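Small things in drawstring bags and pouches

Most of the loose bits in our house now live in a bag or a pouch, and the rest go on a tray. I sorted the lot on Dec 30, 2018, when it was too cold to be outdoors.

Drawstring bags are best for soft or awkward things: socks, chargers, spare cloths. Wash them inside out at 30 with the cord tied in a loose knot, or it will work its way back into the hem. If it does go in, fix a safety pin to the end and feed it through again. Dry the bag flat.

Zip pouches suit anything that would fall through a drawstring opening. Run a pencil along the teeth if the zip sticks. The Mimell ones I bought have lasted 4 years, and I have only had to replace one puller.

Small spray bottles should be emptied before they are put away for long. Store them upright if there is anything left inside.

Letter blocks need a tray with a bit of spare length, so fingers can get at the end one. Wipe painted or printed blocks with a barely damp cloth and leave them out for 2 hours before they go back in a box. 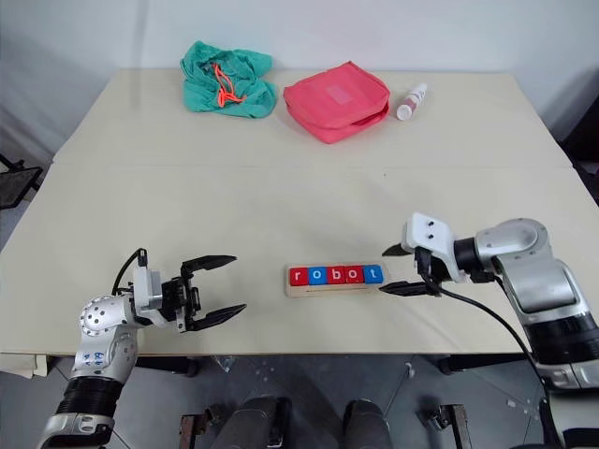
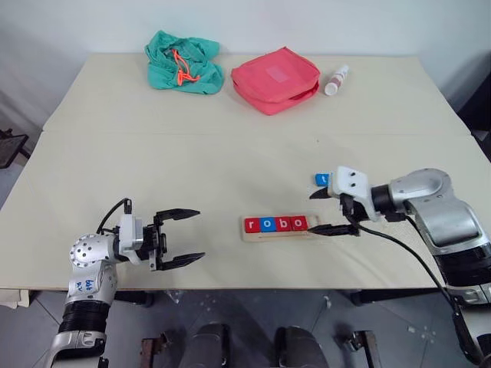
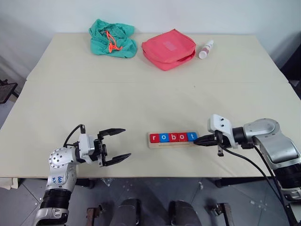 Bag, pouch and bottle at the back, letter tray at the front.

A reader in Arum wrote to disagree about the cords. She takes hers out altogether before washing and says an orange one once left a mark on a pale bag that never shifted. Her bags hang on hooks inside the cupboard door, up to 23 of them in January when the Christmas things go away.

Taking the cord out is safer with a new bag, I agree. After the first few washes I leave mine in.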